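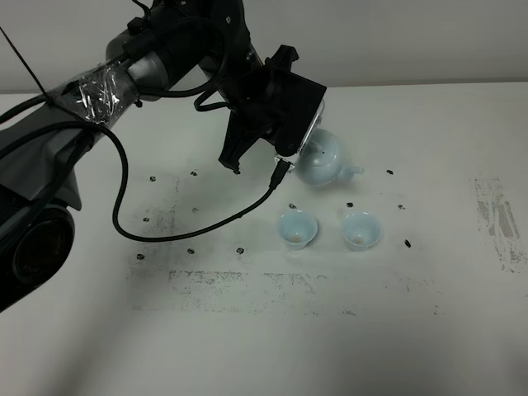 Teapot over the two cups, arm in from the left.

2018-07-08 - Perrine Marty
Filed under: Bench notes / Household tasks / Pouring

Pouring again. The task sounds like nothing: pick up the pot, fill two small cups, put the pot back where it was. I wrote in May that we would be finished with it inside a fortnight, and I would like that line struck out.

Where we are. Picking up is fine as long as the pot starts where the program expects it. Carrying is fine. Setting down is slow and a bit noisy but I have stopped worrying about it. The pour is the trouble. The pot is small and rounded, the spout is short, and a few degrees of tilt is the whole difference between nothing coming out and too much. The cups are wide at the rim, so there is something to aim at, but they narrow quickly and fill faster than the controller likes.

Changed today: wait at the start of the tilt set to 900 ms, up from 500. The first cup is better for it. The second still gets whatever is left, and the move across from one to the other drips. I think the pot should come upright between cups. Jirier's version does the crossing in one sweep and it looks nicer, but I would sooner have a dry table.

The cable needs watching. It hangs in a wide loop down to the tabletop and back up, on the same side as the approach. I have kept the approach high for now. A proper route along the arm would let us come in lower. The tape on the upper arm can stay until then.

Run log is at 1,148 entries, counting the aborted ones. Please mark aborts as aborts and don't delete them. Didville asked for the full list and I had to explain the gaps.

On the bigger question, which Morais put to me again at lunch - can it do a chore yet? My answer is that it can do part of one. A person making tea also finds the pot, notices the lid is loose, shifts a cup that is too near the edge and rinses everything afterwards. We do the middle bit, with the crockery put out by hand. The Tretov people say the same of their shelf-stacking, once you get them away from the slides.

To do:
- upright between cups, compare with the sweep
- move the right-hand cup 2 cm and see if the pour follows
- wash the cups, there is a brownish tint at the bottom of both
- clean the old smudges off the front of the table
- ask about a spare lid

Back to top
Contact: Perrine Marty, bench notes
© 2018 Morais workshop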